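About Grarkik

Grarkik collects hand demonstrations for robot learning. We record people doing ordinary table work with hand-held grippers, check the recordings, and deliver them to teams that train manipulation models. We are based in Grevport and have a second, smaller room in Toledo.

The company was started by Macarena Villalobos and Telmo Aguirre. They had worked together on a sorting cell and spent most of their time there short of examples. The arm worked. The software had seen too few tables, too few cups and too few ways of folding a towel. They began recording their own in Macarena's kitchen, with one gripper and a laptop.

What we do

A demonstrator holds the gripper and does a task from start to finish. A camera on the gripper records the fingers and whatever is between them. Most tasks take under a minute: put the lid on the jar, move the spoon to the tray, close the drawer. We also record approaches, releases and misses, and we label them as such. Clients who want only clean successes can filter the rest out.

Our current library holds 1,421 tasks. Each one has a written card that gives the starting layout, the goal and what counts as done. A task is recorded by several people on several surfaces before we mark it complete. We ask for 50 accepted recordings per task as a minimum, and up to 200 for tasks with soft or shiny objects.
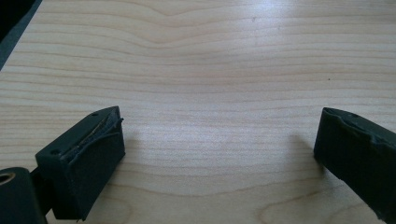

Every session starts with a short run of open and close movements over the bare table. These go into the set along with everything else. They give our reviewers a baseline for light and finger position, and clients have asked us to keep them in.

Finger pads wear out. Demonstrators log pad condition at the start of a shift, and the log travels with the recordings. We do not throw out data because a pad is worn, but we do record it, so that a client can tell one set of fingers from another.

How we check

Nuria Carrasco runs review. Two people look at each recording, and neither of them is the person who made it. If they disagree about whether the task was done, the recording goes back to the card, and sometimes the card gets rewritten. Review takes roughly 48 hours from upload. Rejected recordings are kept separately with the reason attached.

Who works here

Lovely Fajardo schedules the demonstrators and trains new ones. Training takes two days, and no background in robotics is needed. Some of our steadiest people came from alterations, catering and dental labs.

Ekrem Kahraman looks after the grippers, mounts and calibration. He also writes the export tools, so questions about file formats go to him.

Working with us

Clients can license existing tasks or send us their own cards. For new cards we run a small trial batch first and send it over before quoting the full job. Visits to the Grevport room are possible most afternoons by arrangement. We take on new demonstrators every May, and applications go to Lovely through the contact form.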